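Red and white kit: wash together or split?

Laundry and Fabric Care > Colour and dye

Posted by Kristof Michiels, 30 Sep 2025

I have taken over the washing for a junior athletics squad. The kit is bright red polyester with white trim: shorts with double white piping down the side seams and a white lower hem, plus tops in the same colours. All of it arrives in one basket after training and goes home with me.

The care label gives 40 degrees, mild process, do not tumble dry, wash with like colours. The last line is no help to me. Each garment is both red and white, so there is no way to sort the colours apart. The previous person washed everything at 40 on a full cotton cycle, and the white hems on the older shorts have gone a faint pink. The newer ones are still white.

What I would like to know:

Is the pink coming from the red part of the same garment, or from the other garments in the drum?

Is there any point in dividing the load, and if so by what rule?

Can the pink hems be recovered without taking colour out of the red?

The machine is a 9 kg front loader. Water is hard. I use a liquid colour detergent and no softener.

Irén Gál

Both, in most cases, but the order of events matters more than the source.

Polyester is coloured with disperse dye. On a properly finished fabric the dye sits inside the fibre and very little comes out at 40. What does come out in the first few washes is surplus dye left on the surface. It goes into the wash water and settles on whatever is nearby. A white hem stitched to a red leg is as near as it can get, and it also shares the water with every other garment in the load. Once the surplus has gone, a wash at 30 or 40 should not move much more.

The second route is contact. If damp kit is left in a heap, the red of one garment is pressed against the white of another for hours, and dye can move across without any wash water being involved. This tends to give a patch with an edge to it. Dye from the wash water gives an even tint. Look at your pink hems in daylight. If the tint is uniform, blame the wash. If it is blotchy, blame the basket.

The rule I use for dividing is age, not colour. New garments get their first three washes separately from the older ones, at 30, with a colour catcher sheet. After that they join the main load.

My procedure for mixed red and white sports kit:

Empty the basket as soon as it comes in. If the machine is busy, hang the garments over an airer until it is free.

Take the pieces out one at a time by the waistband or the collar. A handful lifted from the top comes out knotted together, and you miss what is in the pockets.
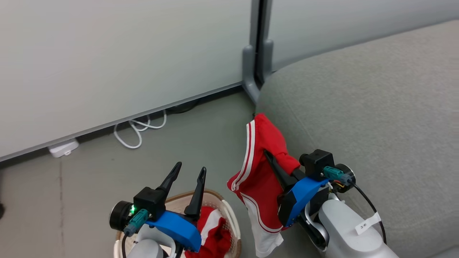 Red shorts with white piping, held up to the right of the basket with the rest of the red and white kit.

Shake each pair out to full length and check the drawstring, if it has one. Tie it in a loose bow. Turn the garment inside out, so that the seams and piping face inwards and the printed or trimmed side is protected from rubbing.

Fill the drum to half by volume for synthetics. Your 9 kg rating applies to the cotton programme. The synthetics programme on the same machine will have a lower limit, given in the manual.

Wash at 30 on synthetics with the extra rinse selected. Spin at 800 or lower.

Remove at the end of the cycle. Do not leave it in the drum overnight. Hang the shorts by the waistband, with space between them, so that the wet hem of one does not lie on the red of the next.

On your third point, a tint that has been through several washes is difficult to shift, and anything strong enough to clear it may affect the red. Do not use chlorine bleach. An oxygen-based product marked as safe for colours can be tried as a soak at 30, in a bowl, with the hem only in the liquid. Test one pair first, on the inside of the hem. Expect an improvement on recent staining and very little on old.

Orsolya Bozsik

just chuck it all in at 30 with a couple of colour catchers. we have done the Hatetura under-elevens kit like this for two seasons, red and white stripes, never had a problem. vinegar in the softener drawer sets the colour as well

Erlinda Maglaya

Agree with Irén on most of it. Three additions and one correction to the post above.

Vinegar does not set dye in finished polyester. It will take some limescale off the fabric and the drum, which is of some use in a hard water area, but check the manual before using it regularly. Some manufacturers advise against it on account of the rubber seals.

Detergent dose. In hard water, dose for hard water. Under-dosing lets soil and loose dye settle back on the fabric, and on white trim this shows as grey first and then as pink. The table on the back of the bottle is normally given for a full cotton load, so adjust for the smaller synthetic load but stay in the hard water column.

The basket. A basket with perforated sides is better than a solid tub, but the openings only help the clothes near the edge. Damp kit in the middle of the pile stays damp in any basket. If it has to travel, use two and fill each one halfway. Wipe the inside of the basket now and then. A pale one will show you if dye is rubbing off.

Sorting. I would add one split to Irén's, which is to keep towels and cotton socks out of this load altogether. They shed lint that clings to the piping, they hold water against the polyester, and people then raise the temperature for the sake of the towels.

I kept a record for a while when I was washing for Skerumier. The worst pink came from one batch of replacement shorts that went straight into the general wash without being done separately first. The older shorts in that load were marked and the new ones were not noticeably worse than the rest. If your older hems changed at a date close to the arrival of the newer kit, I would look there before anything else.

Comments

Kristof Michiels
Thank you. The tint is even on all the pairs I have looked at, so I take it to be the wash water. The new kit did go straight in with the old. I will soak one pair as described and leave the others alone until I see the result. Is a colour catcher still needed once the kit is past its first three washes?

Irén Gál
Optional. If the sheet comes out white two washes running, stop using them.

Aranka Csizmadia
Does the same apply to shorts with a cotton liner? Ours are from Petine, red outer, white inner.

Erlinda Maglaya
Cotton takes up dye differently, and I have not washed that combination often enough to say. Go by the care label, wash them right side out for the first few washes so the liner gets less rubbing, and start a new thread if they turn pink. Include the fibre percentages when you post.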